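I want to stick up for the half-empty table. My sister-in-law thinks mine looks like we never finished moving in, and she has said so at more than one dinner, but I've come around to the idea that a big plain surface with only a few things on it is the best thing you can own.

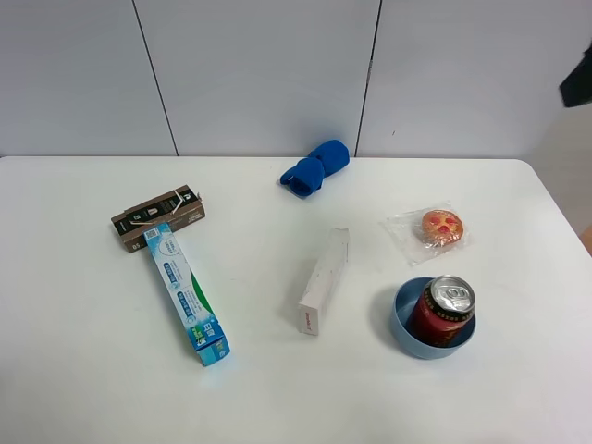
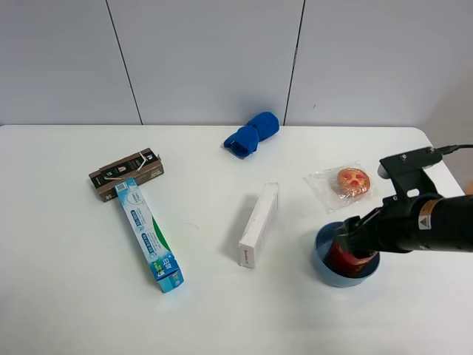 So, a confession. Until last October I was a container person. I had bins inside bins. I had a drawer divider from Arent that I paid real money for, and I once spent an entire evening (an evening!) moving batteries from one little tray to a slightly better little tray. If you'd asked me, I'd have said I was organized. My husband would have said I was hiding things from him, and he had a point, because I was the only person in the house who could find the tape.

Then we moved from the Trerau Street apartment to a place with 250 fewer square feet, and I packed all of it. Every bin. The movers charged us for 12 extra boxes, and when I opened them at the other end I found mostly more boxes. One had a label maker in it, with a label on it that said LABEL MAKER. I sat on the kitchen floor and laughed until I felt a bit sick.

What I think now is that storage is mostly a way of putting off a decision. You don't want the thing but you don't want to get rid of it either, so you buy it a house. And the stores know this, bless them. Walk into Pirar on a weekend morning and there's a whole wall of baskets and nobody is in there buying anything to put in them. We've all got plenty to put in them already!

I know the argument on the other side, and I have some sympathy. If you have small kids, or you sew, or you fix bikes in the spare room, you need places for stuff and you need a lot of them. My neighbor quilts and she has what looks like 2,000 scraps sorted by color, and she uses them, so good for her. I'm talking about the rest of us, with the cables and the candle stubs and the manual for a Yurchenko blender that died two apartments ago.

My own rule these days is pretty loose. I get three bins, and when they're full I have to go through them before anything else comes in. I cheat. There's a shoebox on top of the fridge that I've decided is not a bin. But the table stays mostly clear, and when I want to write a letter or roll out a pie crust I can just start, without shifting a pile onto a chair first. My sister-in-law still thinks we need a centerpiece.

Questions or comments? Use the contact form | Copyright, all rights reserved | Back to top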